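Lestport Play Food Image Collection
Data card and README
Version 2, Sun 10 August

Summary

The Lestport Play Food Image Collection is a set of 1,475 color photographs of toy food used in pretend-kitchen and snack-counter play. It is maintained by the Lestport Toy Library for cataloging, for the replacement of missing parts, and for research on the recognition of small household objects. This card describes the contents of the collection, the labels supplied with it, and the conditions under which it may be used.

Contents

The photographs are divided into 18 object groups. The largest group is "burger and sandwich," with 594 photographs. The remaining groups cover fruit, vegetables, breakfast items, baked goods, drinks, and the stands, trays and holders in which the pieces are stored or displayed.

Objects come from two sources: the Brurel snack counter sets held by the library since it opened, and the Marquez lunch sets added in July. Pieces from the two sources were stored together before cataloging began, and the source of an individual piece is recorded only where it could be established from the packing list. Where it could not, the source field is blank.

File layout

photos/ – one folder per object group
labels/ – one text file per photograph, with the same base name
groups.txt – the list of object groups and their short codes
changes.txt – corrections made after the first release

Labels

Each label file gives the object group, the assembled state, and the visible parts. Assembled state takes one of three values: "single" for a separate piece, "stack" for a food made up of layers, and "unclear." Parts are named by what they represent: bun top, bun bottom, patty, cheese, lettuce, tomato.

A part is listed if any portion of it can be seen. A bottom bun that shows only as a narrow edge is therefore listed in the same way as one in full view. Round red pieces are labeled "tomato" when the annotator was confident of the identification and "red disc" otherwise. Users who do not need this distinction may merge the two values.

Known limitations

Glossy surfaces, bun tops in particular, produce highlights that vary between sessions. Transparent holders are labeled as present or absent only; their outlines have not been traced. The drinks group is small and should not be used alone for evaluation.

Several label files in the first release gave "patty" as "party." These have been corrected – see changes.txt.

Terms of use

The collection may be used for teaching, cataloging and non-commercial research. Redistribution of the complete set requires written permission from the library. Published work should cite the collection by its full title and version number. Label files were prepared in the Prirkex format and may be converted freely. 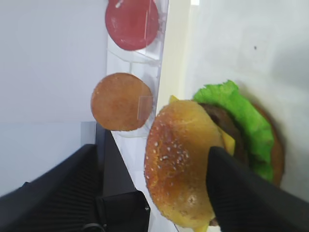
Burger and sandwich group: toy hamburger with sesame-seed bun, cheese, patty and lettuce. Assembled state: stack. Holder: present.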